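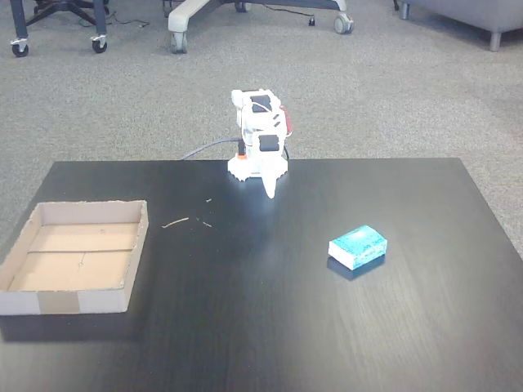 发件人：周淑芬（Shuk-fan Chou）
收件人：老片闲谈邮件列表
主题：Re: 片头字幕里的名字到底听谁的

Elaine 和各位老朋友好：

信收到好几天了，一直想坐下来好好回，结果家里来了亲戚，一拖再拖，请多包涵。先把 Elaine 的原信贴在下面，免得新加入的朋友摸不着头脑。

> Elaine Lacerda 写道：
> 大家好，我在整理 Prendergast 那套剧集的演员表，碰到一件头疼的事。第一季片头里演房东太太的那位署名是“M. Rarov”，到了第二季变成“Mina Rarov”，而当年的电视周刊上又印成“Nina”。我手上的录像带是转录的，字幕糊得厉害，M 和 N 看不大清。请问我们的索引应该以哪个为准？还有，客串的演员片头没有名字，只在片尾一闪而过，要不要收？
> 另外想问一句，那部 Nolmont 的电视电影算不算同一套？有人说算，有人说不算，我快糊涂了。
> 谢谢！
> Elaine

先说名字。我自己做索引这些年，习惯是以本集字幕为准，字幕写什么就录什么，哪怕明知道是错的，也照录，然后在备注栏里写上别的写法。刊物上的名字只能当旁证，那时候的电视周刊排版赶得很，我年轻时在报馆娱乐版做过校对，半夜收到的演员表常常是电话里念过来的，Mina 听成 Nina 太平常了（我自己就把一位男歌手的姓登错过，第二天主编的脸色我到现在还记得！）。所以我倾向 Mina，不过你要是能找到一份转录次数少一点的带子再看一眼，那就更放心了。

说到带子，我柜子里有第二季的两盒，是从前一位邻居搬家时送我的，画质说不上好，但片尾是全的，没有被广告切掉。我这两天翻出来看了第 5 集，片尾滚得慢，“Mina”四个字母清清楚楚。第一季我就帮不上忙了，只有零零散散的几段，房东太太那几场戏恰好都没有。

客串演员我主张收。理由说起来有点私心：我最喜欢翻索引的时候忽然看到一个后来很红的名字，原来人家早年在这里端过一盘茶，说过一句台词。主角的资料到处都是，这些小角色要是我们不记，以后真的很难找了。当然工作量会大不少，我查了一下我们现在的总表，一共 1,280 条，其中标了“客串”的有 482 条，而且写法五花八门，有的写“客串”，有的写“特约”，还有的写“友情演出”。我的想法是，字幕怎么写仍旧照录，但另设一栏统一用“客串”，检索的时候方便。大家觉得呢？

至于 Nolmont，我记得当年是分开播的，主创班子有重叠，演员也借了几位过来，可是故事和人物都没有接上，主题曲也是另外一首。我会把它单独立条，再在 Prendergast 那一条下面写个“参见”。以前列表里为这件事争过一回，有位朋友坚持说剧中那家咖啡馆是同一个布景，所以就是同一套。布景嘛，电视台哪有不重复用的，那张绿沙发我在三部戏里都见过，总不能三部都算一家人，哈哈。

还有一件小事顺便提一下。有朋友私下写信问我 Grulta 那个乐队的主唱是不是也在剧里露过面，就是夜总会那场戏，台上唱歌的那位。我反复看了几遍，侧脸有点像，但片尾没有列名，我不敢写。哪位手上有当年的歌迷会刊物，麻烦翻翻看有没有提到拍戏的事，有一句半句也好。没有凭据之前，我想还是先空着，备注里也不要写“疑似”，这种话一旦进了索引，过几年就会被别处抄成定论，再改就来不及了。

Elaine，你要是方便，把你整理好的第一季演员表先发上来，不必等到十全十美，大家分着看会快一些。七月我要去女儿那里住一阵子，那边上网不太方便，回信可能慢，最好能在那之前把第二季对完。我那两盒带子也可以借给你，只是我实在不放心邮寄，看看有没有谁顺路能带一程。

啰啰嗦嗦写了这么多，茶都凉了。祝大家身体健康，看戏愉快！

淑芬

又及：刚才又看了一遍第 5 集的片尾，灯光师的名字和第一季也不一样，不知是换了人还是改了名，有谁知道的请告诉我一声。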